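**Right arm drifts off the end of the tray after warm restart**

**skodon_cell2** wrote:
Two-arm cell, both arms on their own plates along the front rail, sharing one tray in the middle. I re-zeroed everything in October and it ran great! Then last night I did a warm restart, and now the right gripper comes in a hair past where I taught it. Left one is fine.
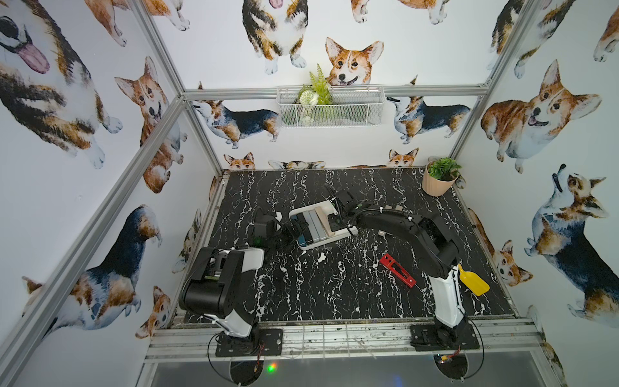
I already snugged the plate bolts and re-taught the tray point, which held for maybe 10 cycles and then wandered off again. Controller throws a 3212 each time. Anyone seen this?

**nuchit_fan** wrote:
3212 on mine was the elbow joint losing its offset. Power all the way down, wait 30 seconds, home the arms one at a time. Don't bother re-teaching until you've done that — you're just saving the error into your points.

**Niloufar Bahrami** wrote:
I'd look at the cable first, sorry nuchit. A tight cable tugs on the wrist at full reach and the arm fights it. We went through this at Dralari and I must have re-homed that thing all week (never again).

**nuchit_fan** wrote:
A cable doesn't throw 3212 though. Not on any Lisach controller I've owned.

**skodon_cell2** wrote:
OK, did the full power down and homed right, then left. No code so far!
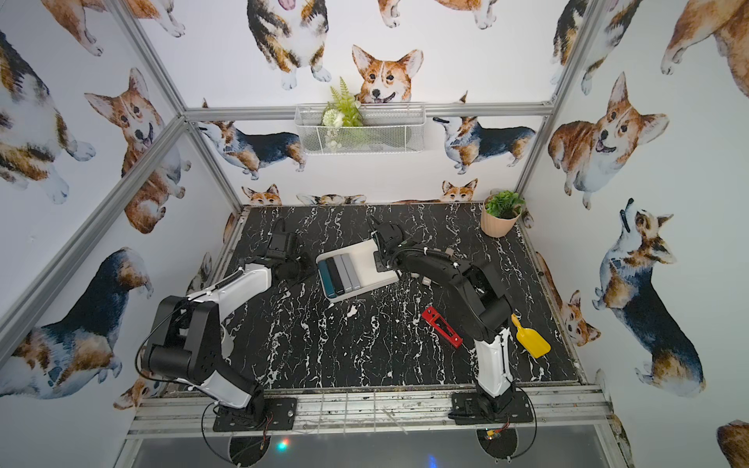 Niloufar, I still want to try your cable idea, so tell me where you'd start. My ties came with the kit and I've never moved them. You can see the little white ones on the right arm, and that gripper is up at its end of the tray, so it's a decent pose for checking slack.

**Niloufar Bahrami** wrote:
Start at the elbow. Snip one tie, jog the joint through its whole range by hand with the power off, then put a new one on with a bit more loop. Run 2 full batches before you touch the next.

**nuchit_fan** wrote:
Fine, but write down your offsets before you cut anything.

**skodon_cell2** wrote:
Will do, cutters are on the bench. Going to let it run until lunch first and see if the code comes back.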